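Home | A–Z | Kitchen | Pantry | Random entry | About

Salt shaker

A salt shaker is a small container with holes in the top, used for sprinkling salt on food. I've been writing entries for this site for a while and I can't believe I left this one so long, given that I own far too many of them!

Before shakers caught on, people used salt cellars – little open dishes you dipped into with a spoon or your fingers. The trouble was that salt clumps. It pulls water out of the air, and on a muggy day an old-style shaker would give you nothing but a dull thud. Once salt makers began adding anti-caking agents in the early 1900s, the shaker finally made sense, and it pretty much took over the American table.

How many holes should the salt side get? I've eaten in diners where it had more holes than the pepper and in diners where it was the other way around, and there is no fixed rule. At home I go by the letter on top, if there is one, or I just tap a bit into my palm. Grain size matters too. Table salt pours nicely, but kosher salt is too coarse for most shakers (I learned this with a full one and a toothpick).

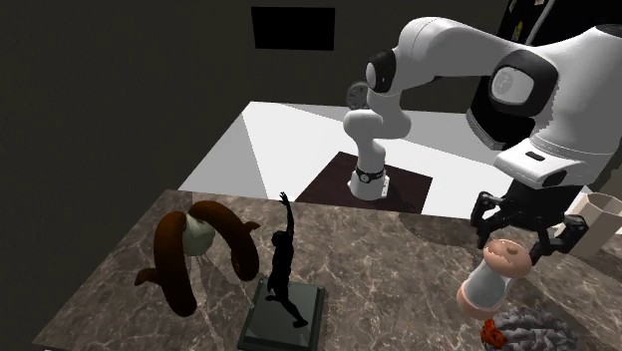
White shaker-like container with a pale pink cap, on a marble countertop.

Shapes are where it gets fun. The plain glass one with a metal screw top is the classic, but there are ceramic chickens, lighthouses, toasters, you name it. Collectors call a pair that sits one on top of the other a "stacker," and a pair that fits together side by side is a "hugger." My own favorites are a Trumico set in pale green that I found at the Troltside flea market one October for 2 dollars, chipped lid and all. The seller there had almost 260 pairs laid out on blankets and I could have stayed all day.

Cleaning is easy enough. Empty it, wash it in warm soapy water, and let it dry completely before you refill – overnight is best. A few grains of dry rice in the bottom will soak up some moisture. Metal tops do corrode, so I swap mine for plastic ones when they start to go green.

See also: Pepper mill; Salt cellar; Sugar caster

Last updated Jun 10, 2020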